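Section 7. Setting up the handover test

Before you start

These instructions assume you have finished Section 6 and that both arms home without complaining. If one of them still drifts after homing, go back. The handover test will not fix a bad zero. It will only hide it until something gets bent.

A word about what this test is worth. The Bremis kit leaflet says the two arms are "ready for cooperative tasks out of the box". Our pair at the Stundden workshop was not, and we have now built two benches. Treat the leaflet as advertising and the steps below as the procedure.

You will need:

Both arms, bolted down and homed
Both wrist cameras, plugged in and focused
Padlocks with keys that fit (three is plenty)
Pliers
A 50 cm steel rule
The Cikano control program, build 501 or later

Older builds of Cikano will load the test file and appear to run it. They ignore the grip force limit. We lost a set of fingertips finding that out.

7.1 Preparing the bench

1. Press the stop button and leave it down while your hands are over the table.

2. Check every bolt in the two mounting plates. They work loose faster than you would expect, mostly on the side the arm leans toward.

3. Measure between the two base centers with the rule. Write the number on the bench sheet. The program asks for it later and the default value is somebody's guess.

4. Move each arm by hand through its full reach. Watch the cables, especially at the wrist. A cable that looks fine with the arm folded can pull tight at full stretch.

5. Wipe the tabletop. Dust under a padlock lets it slide when the gripper closes.

Note: The printed wall panels are sold as an aid to the cameras. We ran the test with and without them and could not find a difference worth the price. They do keep people walking past from showing up in the picture, but plain board does that too.

7.2 Placing the parts

1. Lay the padlocks on the left half of the table with shackles open. Leave a hand's width between them.

2. Make sure each key can be seen by the wrist camera. A key tucked under the body of the lock will be missed, and the program will report "no object" as if the whole lock had vanished.

3. Keep other small items out of the pickup area. Hanging baskets on the rails are a good place for spare parts, provided the arms cannot reach them.

4. Release the stop button and select "Handover – slow" in Cikano. Do not pick "Handover – normal" on a first run, whatever the menu suggests.

5. Set the grip limit to 21. The menu allows up to 700, a figure that has no sensible use on a bench this size.

6. Start the test and keep one hand near the stop button.

The meeting point should fall close to the middle of the table. If it is well to one side, the base distance from step 3 of 7.1 was entered wrong or not saved. Cikano does not always save it, so check the field again after a restart.
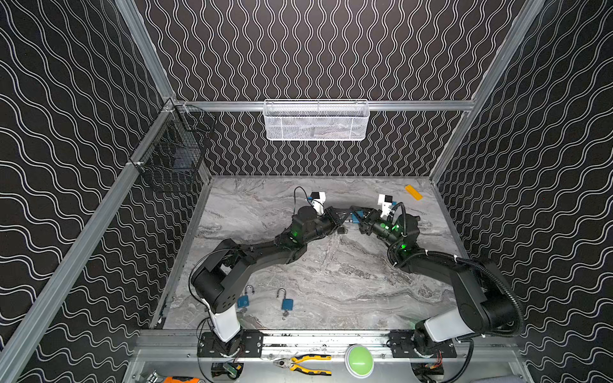

Figure 7-1. Grippers at the meeting point, with two padlocks on the left side of the table.

Caution: Do not reach between the grippers to straighten a part, even when both arms look parked. Green joint lights mean the joint has power. They do not mean it is going to stay where it is.

7.3 Judging the result

Cikano prints "PASS" when both grippers report contact within the time limit. We do not accept that as a result. Contact can mean the second gripper has touched the first one, or is holding a key when it should be holding the lock. Look with your own eyes and use this list:

The part stays level when the first gripper opens
Neither gripper pushes the other sideways
The cables hang free through the whole move
The part ends up within a finger's width of the drop mark

Run the test ten times before you believe it. One good run proves very little, and the demonstration clips that the Zhong add-on ships with appear to show one good run each.

7.4 If it goes wrong

Part drops at the moment of handover: raise the overlap time a little. Do not raise the grip limit first.

Grippers collide: press stop, back each arm off by hand, and measure the base distance again.

Camera loses the key: change the room lighting before you change any settings. Shiny keys wash out under a lamp placed directly overhead.

Arm stops halfway with no message: unplug and reseat the wrist cable. The Zhong add-on has an "auto recover" option for this. It restarted our left arm while a hand was on it, so we leave it switched off and suggest you do the same.

Note: Save your settings to a file before moving on to Section 8. The update in that section wipes them without asking.

Section last revised November 19, 2020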